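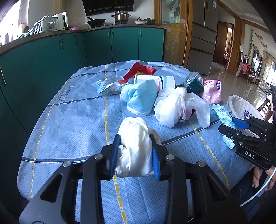
Crumpled white plastic bag above a light blue tablecloth

How to pack a porcelain vase for shipping

A vase with handles is harder to pack than a plain one, and most of the breakage we see at the Hirken saleroom is at the handles or the foot. The method below suits vases up to 30 inches tall. Allow an hour for a pair.

What you need

Acid-free tissue, small-bubble wrap, low-tack paper tape, dense foam sheet, and 2 strong cartons, one of which fits inside the other with a gap of at least 3 inches on every side. We use the Zervas double-wall carton for the outside. Any double-wall carton of the right size will do.

Before you start

Take off rings and watches. Photograph the vase from all sides, plus the mark on the base and any old chips or hairlines. If there is a separate stand or metal base, check whether it is held by a bolt. A bolted base can usually be undone from below, and the two parts should then be wrapped separately. Leave it alone if the nut does not turn easily.

Wrapping

1. Dust the vase with a soft dry brush. Do not wash it the same day you pack it.

2. Fill the inside with loose balls of tissue up to the neck. They should touch the walls without pressing on them.

3. Roll tissue into soft ropes and wind them through and around each handle until the opening is filled and the handle is level with the body.

4. Cover the whole vase in two layers of tissue. Bubble wrap laid directly against gilding can leave small round marks, especially in August heat.

5. Add three layers of bubble wrap, bubbles facing out. Tape wrap to wrap only, and fold over the end of the tape so it can be pulled off without a knife.

Boxing

Line the bottom of the inner carton with foam. Stand the vase upright and fill the sides until it does not shift when you tilt the carton. Close it, then set it in the outer carton on another 3 inches of filling and pack the gap on all sides and the top.

Mark the top and two sides with arrows. Write the lot or stock number on the inner carton as well as the outer one.

Insurance

Check the carrier's limit for ceramics before you book. Our house carrier, Flodine, covers up to $970 per carton under its basic rate, and anything above that has to be declared on the form. Put each vase of a pair in its own carton.

Related guides: Unpacking and checking a delivery; Storing lidded jars; Edum care sheet 231, Gilded porcelain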